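How to Oil a Wooden Tabletop Without Ruining Your Week

Filed under: Kitchen, Slow Jobs

A pale wooden table is a lovely thing to own until somebody puts a mug on it. Then it's a lovely thing with a ring on it. I've oiled mine every November for years, and I've made every mistake below at least once, two of them in the same afternoon.

This is for bare or oiled wood only. If your table is varnished, you need a different page and probably a sander.
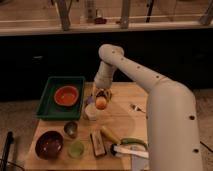
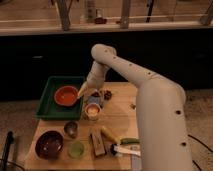
What you'll need

Hardwax oil or plain tabletop oil, clear
Sandpaper, 120 and 240 grit
A cork block to wrap it round
Lint-free cotton rags (old T-shirts, but not the one with the sequins)
White spirit
A bucket of water
Somewhere else to eat

I use the Samden clear oil, mostly out of habit. My neighbour Eulalia Medina swears by Okberg and we have agreed not to discuss it.

Step 1: Clear the table

Everything comes off. Bowls, trays, the fruit, the post you've been ignoring since spring. You'll be tempted to leave one thing at the far end and work round it. I did this with a cake stand and had a cake-stand-shaped patch until the following autumn.

Step 2: Find out what's on it already

Put a few drops of water on the surface and wait ten minutes. If they sink in and leave a dark spot, the wood is thirsty and you can carry on. If they sit there looking pleased with themselves, there's still a finish doing its job. Dry them off and come back next year.

Step 3: Clean it

Warm water, a small squirt of washing-up liquid, a cloth wrung out until it's barely damp. Wipe with the grain, then go over it again with clean water. Leave it overnight. Wet wood and oil don't get on, and the result is a cloudy bloom that looks like breath on a window and is a good deal harder to shift.

Step 4: Sand

Start with 120 and go with the grain. Always with the grain. Scratches across it are invisible until the oil goes on, at which point they can be seen from the road. When the marks have gone, switch to 240 and do the whole top again, lightly.

Don't chase one stain with all your strength. You'll win, and you'll have a dip that peas roll into.

Hoover up the dust, then wipe down with a rag and a little white spirit. Open a window first.

Step 5: First coat

Stir the tin. Don't shake it. Pour out a puddle no bigger than a jam jar lid and spread it as far as it will go, then a bit further. Thin is what you want. Leave it for 30 minutes and wipe off whatever hasn't soaked in, with a dry rag, until the surface stops feeling tacky.

Most sticky tables are made at this step, by people who thought a bit extra would help. I was one. My sleeves stuck to breakfast for a fortnight.

Step 6: Wait, then do it again

Give it a full day. Rub over very gently with used 240 paper, dust off, and put on a second coat exactly like the first. Two is plenty for a table that gets oiled each year. A new one may want three.

Step 7: Deal with the rags

Please don't skip this. Oily rags can heat up and catch fire on their own if they're left in a heap. Soak them in the bucket, then spread them out flat outdoors to dry before they go in the bin.

Step 8: Keep off it

You can put light things down after two days, if you lift them and don't drag them. Hot pans and wet glasses should wait a week or two. Check the tin, as makers differ.

If it still feels sticky after three days, rub it hard with a rag dampened with white spirit, let it dry, and try one very thin coat.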